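La main de gauche

Quand Dalibor Kolář arriva chez Coludano, un matin d'octobre, on lui donna un badge, une chaise qui grinçait et deux bras à apprivoiser. Il avait passé 13 ans à réparer des accordéons, et Hendrik Schouten, qui l'avait embauché, prétendait que c'était là le meilleur des diplômes, parce qu'un homme qui sait tirer et pousser en même temps sans y penser a déjà fait la moitié du chemin.

Le travail, à vrai dire, tenait en peu de mots. Dalibor s'asseyait derrière la cloison, glissait les doigts dans les poignées de commande, et de l'autre côté les deux bras faisaient ce que faisaient ses mains. On enregistrait tout, les réussites comme les maladresses, et la nuit la machine apprenait. Il fallait 100 essais pour une seule tâche, et celle de la semaine consistait à prendre une canette à gauche, à la faire passer d'une pince à l'autre, puis à la poser près des gobelets sans les bousculer.

- Tu vas trop vite, disait Hendrik en soufflant sur son thé. Montre-lui comme tu montrerais à un enfant.

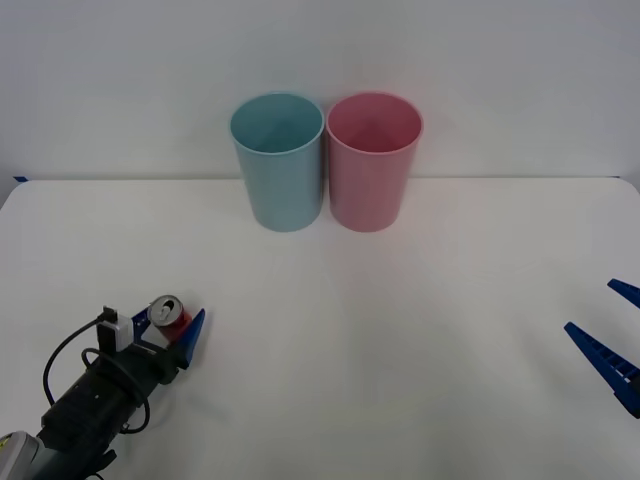

Dalibor n'avait pas d'enfant, mais il avait eu un grand-père, et c'est à lui qu'il se mit à songer. Le vieil homme lui avait appris à tenir une lime en posant simplement sa paume sur la sienne, sans rien dire, pendant tout un hiver qui sentait la colle et la soupe aux pois. Il ne corrigeait jamais - il recommençait, voilà tout, un peu plus lentement, et le petit suivait.

Alors il ralentit. Il laissa la main de gauche attendre celle de droite, comme on attend quelqu'un sur le pas d'une porte, et il s'aperçut qu'il retenait son souffle au moment de desserrer les doigts. Au bout d'environ 30 essais, il ne regardait plus ses poignées. Hendrik, lui, avait oublié son thé.

- Et s'il apprend aussi mes défauts ? demanda Dalibor. J'ai le poignet gauche qui traîne, depuis toujours.

- Eh bien, il traînera du poignet gauche, répondit Hendrik en tirant une chaise pour s'asseoir à côté de lui. Allez, encore une fois, et après je t'offre à déjeuner.

Dalibor remit les doigts dans les poignées, songea à la grosse paume tiède de son grand-père, et recommença.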